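Papel de parede volta, e volta alto

A dona da Skiltus atende entre uma entrega e outra, às nove da manhã, com o telefone preso no ombro. Vende papel de parede há 36 anos. Loja pequena, em Warley, 374 padrões no catálogo. "Em setembro não parei nem pra almoçar", conta.

O que sai mais? Floral miúdo, ainda. "Mas o pessoal novo quer susto." 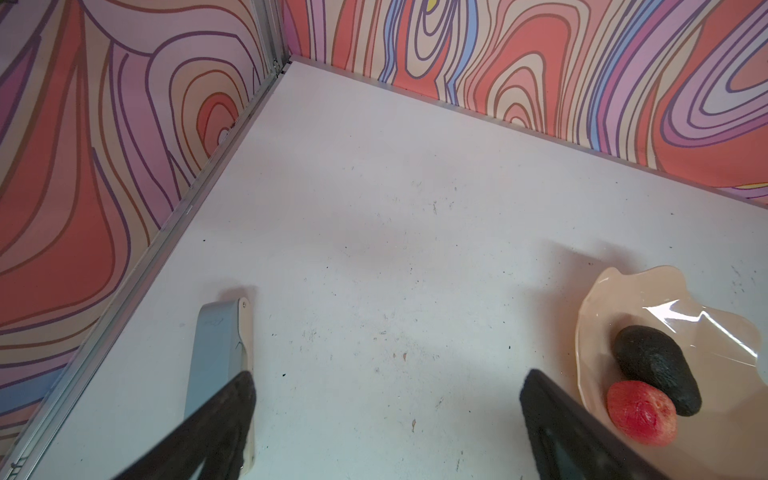
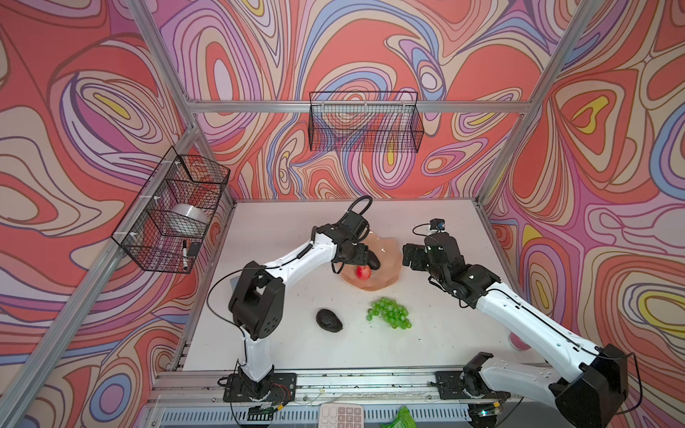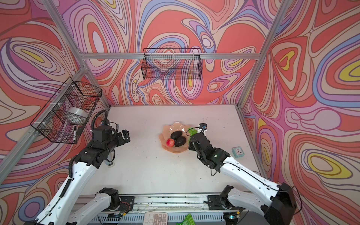 Ondas em coral, lavanda e azul.

Sobre preço ela não enrola. O rolo da linha Wynne custa 2,000 a menos que o da Testier, e ela prefere o mais barato, que "perdoa emenda torta". Já estampa de faixas curvas, coral encostado em azul, com contorno escuro, não perdoa nada: "errou um dedo no canto, a onda quebra e o olho vai direto lá". Cobra mais pela instalaçao, claro.

Conselho pra quem vai colar sozinho? "Compre um rolo sobrando. E começe pela parede atrás da porta." Desliga. Chegou cliente.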